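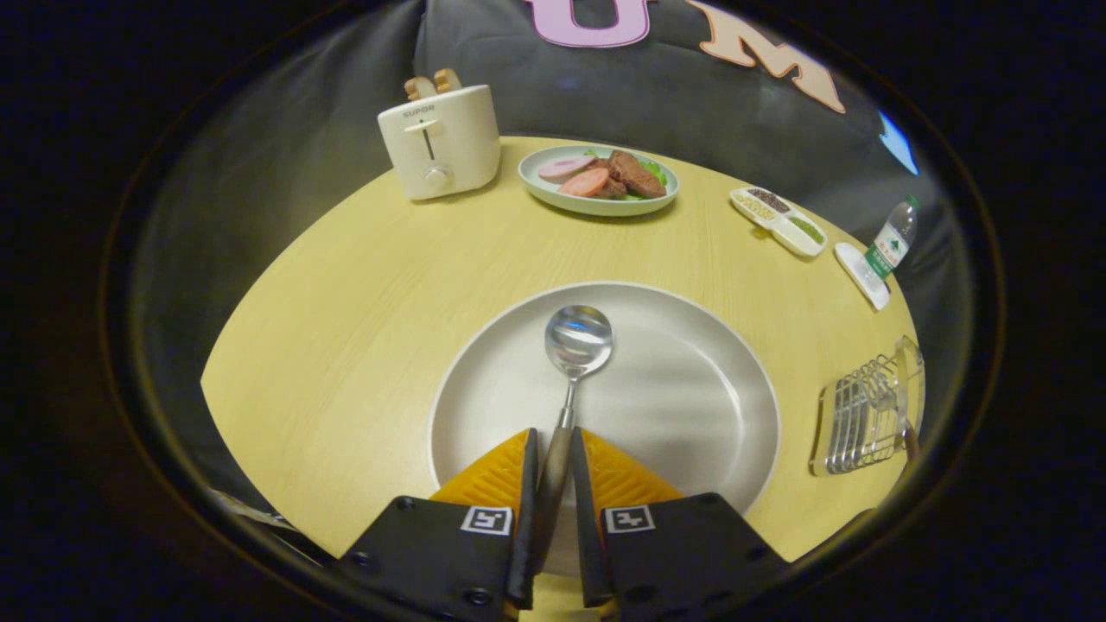
Week 6 – How newsrooms handle propaganda video

Notes for JN tutorial group, Elsie Ruddock. Updated 08/09/2018. Bring the reader, we will need p. 107 and p. 132.

1. Where we got to last week

Naming of suspects. Difference between a police source and a security source. Why "it is understood that" is not a source. If you missed it get the notes off Digby Pomare.

2. What counts as propaganda video

Anything made and released by an armed group to be seen. Includes threats, executions, recruiting clips, fake news bulletins with a captive as presenter. Also the dull stuff – markets open, roads being fixed, kids in school. Students always forget the dull stuff and it's most of the output.

Three audiences usually: the enemy public, possible recruits, and the group's own members. Same clip can be cut differently for each. Ask who it's for before you ask what it says.

3. The editor's problem

The clip is news. The clip is also an ad. Run it and you are doing some of the distribution, ignore it and readers find it raw with no context.

Options, from least to most:
– report that it exists, no still, no quotes
– paraphrase the threat, no still
– one still, well before any violence
– short muted clip
– full clip (hardly anyone defends this now)

Family of the victim gets told first. Always. Check with police or foreign affairs that this has happened, don't assume it.

4. Nicknames

Tabloid nicknames for killers stick fast. Easy headline, but they make a character out of someone. Compare with using the plain legal name once it's confirmed. Aiguo Long's essay in the reader argues the nickname keeps the victims out of the story. Kumiko Mizuno disagrees, says readers need a handle to follow a long case. Read both, they're short.

5. Verifying

Where was it first posted, and by who. Logo and style match earlier releases? Shadows, accents, landmarks, weather. Is any footage recycled from an older release? Date posted is not date filmed – people lose marks on this every year.

If you cant verify, say so high up in the story, not in par 12.

6. Looking after yourself

Sound off first. Small window. Don't watch alone late at night, and don't rewatch for no reason. You will not be asked to view violent footage in this unit, transcripts only. Talk to me or Ehsan Pakzad if any of the reading is a problem and we'll swap it.

7. For next week

Write up to 2000 words? No – that's the major essay, due in June. This one is 100 words, a note to your editor reccomending one option from section 4 (sorry, section 3) for the Hinds transcript. Give your reasons. Hard copy, name on it.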